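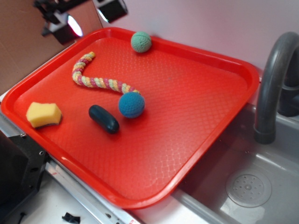
Rope toy and a couple of the balls on the red tray, by the sink.

So Penry has been with us for 4 weeks now and I've finally got five minutes to write something down (he's asleep on my foot, I daren't move). A few of you asked how we ended up with a dog at all, given that I swore blind we wouldn't after the last house move. Blame Marisol. She rang on a Friday night in November, said a litter up near Rellby had one pup left, and did I want to just have a look. Well, you know how just having a look goes!

The drive home was 200 miles and he was sick before the first roundabout. After that he slept the whole way with his chin on the handbrake cover, and I was completely done for.

Nights have been the hard bit. The first week I was up at two, at four, and again at half five, standing on the wet grass in my coat and saying "go on then" in a silly voice. He's down to one trip now, usually roughly 15 minutes after I've properly dropped off. Wajid from next door has been a saint about the howling, and he lent us a stair gate which Penry learned to squeeze under by teatime.

Chewing, then. So far we've lost a slipper, the corner of the rug and most of a library book (sorry, library, I've paid up). What has helped is putting half the toys away and swapping them over every few days, so the old ones feel new again. He greets a ball he hasn't seen since Monday like a long-lost cousin.

Puppy class starts next week in the hall behind the chemist. I've bought a treat pouch and a whistle I can't get a note out of. Will report back, if I've still got shoes to go in.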